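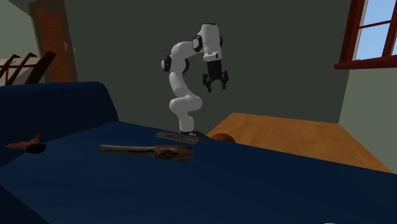 A white arm with black joint caps, on dark blue.

I went to Harville in September for the lantern weekend, and I've been telling everyone about it ever since, so now it's your turn! My friend Rania Twal grew up two valleys over and had been after me for years to come, and I kept saying next year, next year (you know how it goes). Well, this time I packed a bag and took the slow bus up from Irkton, which was 58 minutes of hairpin bends and a very nice lady sharing her plums.

The town is tiny, some 600 people, and I think every one of them had a lantern in the window by seven in the evening. The walk starts at the old mill and goes down to the river, with a brass band at the front and all the kids trying to get ahead of it. We stopped so often for fried dough that we lost the band completely and had to follow the sound!

Next morning was the cheese market, up on the church steps. Get there before nine if you want the smoked kind, and bring cash. I bought far too much, and a jar of quince jelly I didn't need either.

We stayed at the Atallah guesthouse, where the beds are soft and the breakfast goes on forever. Ask for a room at the back, because the band practices out front. Rania wants to try the spring fair next, and I've already told her I'm in.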